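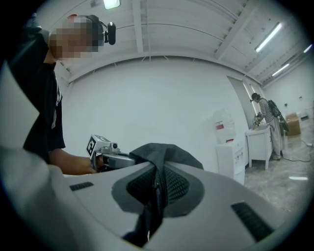
Attached: black T-shirt with a pale printed graphic

Irnidia, "Caputo": general discussion of the new album
Skotcombe Listening Forum > Album Discussion > Electronic and R&B

Posted by lowshelf_moderator
Members are invited to use this thread for all discussion of Caputo, the second full-length record by Irnidia. Duplicate threads opened since Monday have been closed and their contents merged where possible. Please keep questions about vinyl shipping in the Marketplace section. Requests for unauthorized downloads will be removed in accordance with the forum rules.

For reference, the version under discussion is the standard edition. The edition sold at shows has a different running order and omits "Lorier" entirely, so members should state which one they have heard when commenting on sequence.

Posted by tenor_clef
Thank you for merging the threads. I wish to register a favorable opinion at the outset. The first album was praised for its vocals and largely forgiven for its arrangements, which leaned on the same slow pad and the same delayed snare from beginning to end. Caputo corrects this. The low end is dry and close, the voice is placed well forward, and the second track permits itself a full chorus without apology. I consider it the strongest single of the year so far.

My one reservation concerns the pitch-shifted backing vocals on the closing track. They were a common device when the first record appeared and they date the song considerably.

Posted by marginal_gain
I must respectfully disagree with the previous member on nearly every point. The arrangements on the debut were sparse by intention. They gave the singer room to arrive late on the beat, and that lateness was the whole appeal. On Caputo the vocal has been corrected to the grid throughout. One may compare the live version of "Lorier" performed at the Skotcombe hall in June with the studio version. The live take drags beautifully in the second verse. The studio take does not drag at all.

I do not dispute that the record will sell.

Posted by tenor_clef
In reply to marginal_gain: I attended the June performance and I recall the drag in question. I attributed it to the monitor mix, which the singer complained of twice between songs. I would be cautious about treating it as an artistic decision.

Posted by marginal_gain
The same drag is present on the demo that circulated before the first album. There was no monitor mix on the demo.

Posted by quiet_archive
The demo is available in the forum archive as item 3841, streaming only, with permission of the artist. Members who have not heard it may wish to do so before taking a position. The relevant passage is the second verse, directly after the organ enters. I find that it supports marginal_gain's account, although the demo is at a slower tempo than either later version and a direct comparison is therefore imperfect.

Posted by halfstep_down
May I ask whether other members hear distortion in the left channel during the bridge of the title track? I have tried two pairs of headphones and the result is the same on both. I have written to the label and have not received a reply.

Posted by quiet_archive
The distortion is present on my copy as well. It is present on the download and absent from the vinyl pressing, so I would assume it occurred at the mastering stage for the digital release.

Posted by plaza_organist
I hear it also, and I believe it to be deliberate. The same treatment is applied to the organ on "Lorier," at a lower level. Irnidia has always shown an interest in damaged sound.

Posted by halfstep_down
If it is deliberate, it is difficult to explain why it was left off the vinyl.

Posted by plaza_organist
A heavily clipped passage is hard to cut cleanly. The engineer may have requested an alternate mix. I concede that this is speculation on my part.

Posted by lowshelf_moderator
A reminder that the label does not participate in this forum and that members should not publish private correspondence with its staff. One post has been removed for this reason.

The listening poll has now closed. A total of 174 members took part. The title track received the most votes and "Lorier" placed second. Results are pinned at the top of the section. Comments regarding the poll's method belong in the Forum Administration area.

Posted by marginal_gain
I note the result and maintain my objection. The title track is the most conventional piece of writing on the album, and it would sit comfortably on a record by any number of mainstream singers. Members who came to Irnidia through the early club singles may reasonably feel that they have been left behind.

Posted by tenor_clef
Members who came to Irnidia through the early club singles have those singles. I came through the guest vocals on other people's records and I am well served by Caputo. Both groups have purchased tickets for the autumn dates, I expect.

Posted by marginal_gain
I have purchased a ticket. I will report on the second verse.

Posted by halfstep_down
The label has now replied. A corrected download of the title track will be made available to existing purchasers through their original account page. No date was given. I am paraphrasing in keeping with the moderator's instruction above.

Posted by plaza_organist
I withdraw my earlier statement concerning intent. I intend to keep the uncorrected file, as I prefer it.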